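Hand-Held Gripper Build, Sturnside Shared Workshop
Progress report to the Workness Small Projects Fund
November 11, 2023

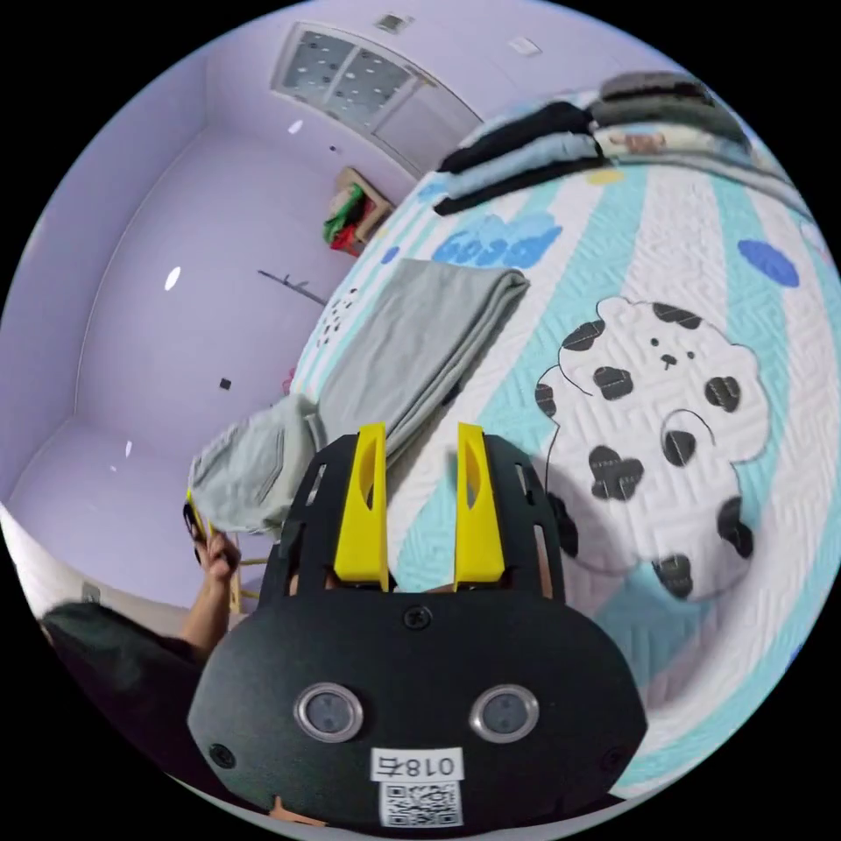
Figure 1. Gripper with yellow fingers in use at a bed with folded clothing and a blanket.

1. Status

The project remains on schedule. The second working unit was assembled at the Sturnside workshop during this reporting period and has been used for household folding and stacking tasks in a member's home. The first unit has been retired and its screws and lenses kept as spares.

2. Work completed

The fingers were redrawn as tall tapered blades with a long slot in the upper part. The earlier solid version was stiff at the tip and tended to push cloth away before closing on it. Both fingers are now printed in yellow, so that they can be told apart from the black body in recorded video. The frame that carries them has rectangular cutouts along its sides, which reduced both weight and print time.

The front plate holds two round lenses side by side below the fingers. Each body carries a numbered label and a QR code, and the workshop log is kept by those numbers.

A total of 115 folding and stacking attempts have been recorded to date. Of these, 17 were set aside, mostly for poor focus or a missed start signal. Heavier items such as jeans are harder to grip at the seam than blankets, and further attempts with denim are planned.

3. Problems encountered

The finger slide supplied by Longo arrived with more play than its drawing allowed. It was shimmed as a short-term measure. Replacement parts have been ordered from Vavex, and the cost falls within the existing parts budget.

Printing was delayed by a worn nozzle on the shared printer. The workshop has replaced it at its own expense.

4. Budget

Spending on parts stands at 90 percent of the amount approved for this stage. No additional funds are requested. The remainder is reserved for the Vavex slide and one spare set of fingers.

5. Next period

By the end of December the project expects to fit the new slide, print 12 further fingers for wear testing, and repeat the denim attempts. Drawings for the revised finger will be supplied to the Fund with the next report. Approval is requested to move the wear test from the home setting to the Sturnside bench, where it can be left to run during opening hours.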